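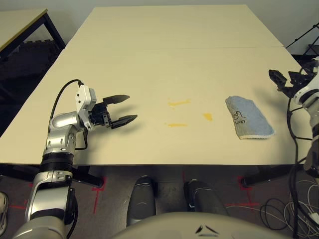

Two-arm unit at the table, grippers open, cloth to the right of the test marks.

Call for Evaluation Sites: Velico Two-Arm Surface Wiping Kit

Baderora is looking for sites to evaluate the Velico kit, a software and gripper package that lets a two-arm robot wipe spills from flat tables using an ordinary folded cloth. Applications are open to food service operators, training kitchens, care facilities and university labs. The evaluation starts in January and runs for 15 working days at each site.

What is under review

The kit is supplied as a complete station: robot, gripper fingers, control computer, one table and a set of cloths. Sites are asked to judge it as a product they might buy. We want to know how it handles your spills, your cloths and your cleaning routine. Setup time and operator effort matter as much to us as the finished surface.

Each trial follows the same order. The operator places a measured spill on the table, sets down the cloth, starts the run and steps behind the floor line. When the arms return to rest, the operator scores the surface on the form provided and notes any stop or restart. A site completes 30 trials per day.

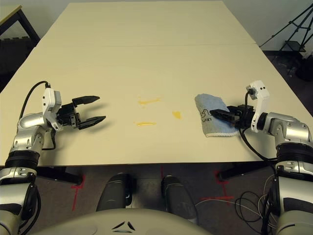
Right gripper on the folded towel, left gripper open, spills between them.

What sites receive

- Delivery, installation and removal of the station by Baderora staff
- One day of operator training at our Brindbridge workshop or at your site
- Phone support on working days
- A site fee of $719, paid after the final forms are received
- A copy of the full results, with other sites' names removed

What sites provide

- A level indoor floor with room to walk around the table on all sides
- A standard grounded outlet within reach of the control computer
- A wired network connection (wireless is not supported in this release)
- Two operators, at least one of whom is present for every trial
- Permission for the station to record arm position, gripper force and camera data during trials

Operators need no programming experience. They must be 18 or older, able to stand for a full session and willing to follow the written procedure without shortcuts. Previous work with collaborative arms is useful but will not affect selection.

Limits of the current release

The kit works on flat, smooth tabletops only. It does not rinse or wring cloths, and it does not detect broken glass. It must not be used with bleach or solvent cleaners. Sites that need any of these functions should wait for a later release.

How to apply

Send one page stating the type of site, the floor space available, the names of both proposed operators and the kinds of spill you deal with most often. Include a floor plan if you have one. Address it to Rogério Seixas, Evaluation Program, Baderora, Brindbridge. Technical questions go to Nam-gil Yeo. Questions about fees and insurance go to Wekesa Owino.

Applications close on the 31st at 5 p.m. Short calls with selected sites are held on Thursday of the following week. Sites that applied to the earlier Wihongi round may apply again but must submit a new floor plan.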